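A bare table is worth more than a tidy cupboard

Most advice on tidying starts with cupboards. I think it should start with whatever flat surface you use most. When I moved from Skunstead to Pustdale I had 2 tables and both were buried within a month, mainly under post and chargers.

Shut a cupboard and the mess can wait until April. A table can't wait, as you need it for dinner. I now clear mine every night before bed, and anything without a place goes in one box by the door. The box gets sorted when it is full. I have tried the trays and dividers from Ello, 109 pounds' worth, and they mostly gave me more things to move when I wanted to wipe down.
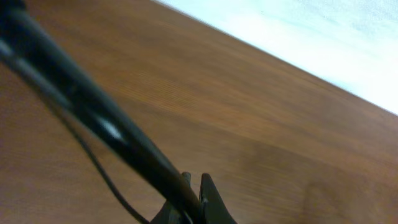
Start with the table, then, and leave the cupboards for a wet afternoon.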